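Narov School Theater Records

README and data card

Search this collection
Enter keywords
Go

Summary

The Narov School Theater Records is a set of 600 records describing plays and musicals staged by secondary schools. Each record covers one production at one school in one season. The collection is intended for drama teachers planning a season, for students writing on school performance, and for anyone who needs a plain table of what was staged, with how large a cast, and on what kind of stage.

The records were compiled by Subbarao Krishnan and are maintained by Sharada Venkataraman at the Mudaliar Library of Performance in Tranley. The collection holds text only. Programs, posters and scripts are kept in the reading room and are not distributed with the files.

Files

productions.csv -- one row per production
schools.csv -- one row per school, linked by school_id
titles.csv -- standard titles, with alternate titles as printed in programs
CHANGES.txt -- corrections, most recent first

All files are saved as UTF-8 with a header row. Empty cells mean that the program did not give the information. A zero is used only where the program states that there were none, as with a play performed without musicians.

Fields

The productions table has 13 columns. The first three (production_id, school_id, title_id) are keys and should not be edited. The remaining columns give the season, form, number of named roles, chorus, musicians, number of performances, stage type, director credit, music credit and notes.

The form column takes one of four values: play, musical, revue, or one-act. A musical given in a shortened school edition is still entered as a musical, and the edition is recorded in notes. Evenings made up of several one-acts are split, so that each piece has its own row under the same season.
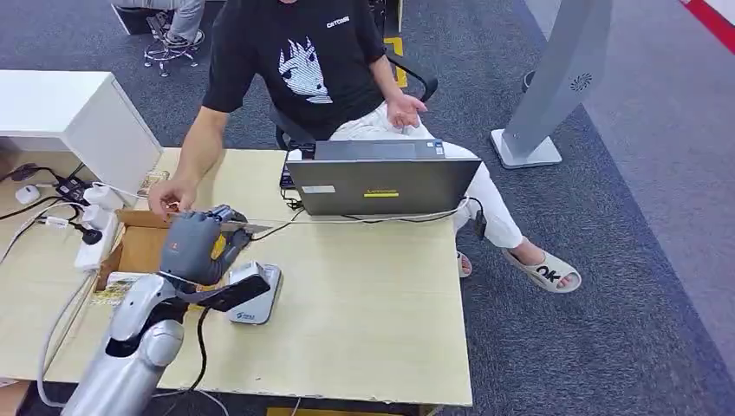
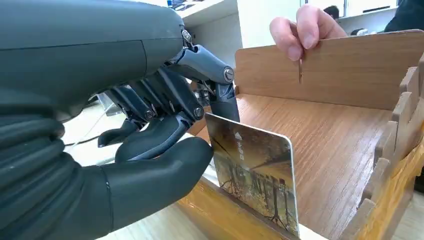
Season runs from September through the end of the school year. A production that opened in the summer is assigned to the season that had just closed. Users who sort by calendar year should be aware that fall and spring productions at the same school will share a season value.

How the records were made

Programs were read and entered by hand, then checked by a second reader. Where the two readers disagreed, the program was consulted again and the printed wording was followed, even when it was plainly a misprint. Corrected spellings appear in titles.csv -- the printed form is never overwritten.

Student names were not entered at any stage. Director and music credits refer to adult staff and are given as initials.

Known limits

Schools that printed no program are absent, which means that small classroom productions are underrepresented. The Irska district is covered for nine seasons and the Tranley district for 12, so totals from the two should not be compared without adjustment. Chorus numbers are often missing for musicals, where programs tend to list the ensemble by grade level. Stage type was taken from the program or the school's own notice of the performance and was not confirmed by a visit.

The collection should not be used to rank schools or teachers.

Use and citation

The tables may be copied and adapted for teaching and research, provided the collection is named. Suggested form: Narov School Theater Records, Mudaliar Library of Performance, Tranley.

Performance rights are a separate matter. The presence of a title in these tables does not indicate that it is currently available for school performance.

Corrections should be sent to the library in writing with the production_id and, where possible, a copy of the program page. They are reviewed each Monday.

Last updated: September

Related items

Irska District Concert Programs, finding list
School Musical Editions: A Short Guide to Title Variants
Reading Room Hours and Access
Tranley Youth Chorus Records, README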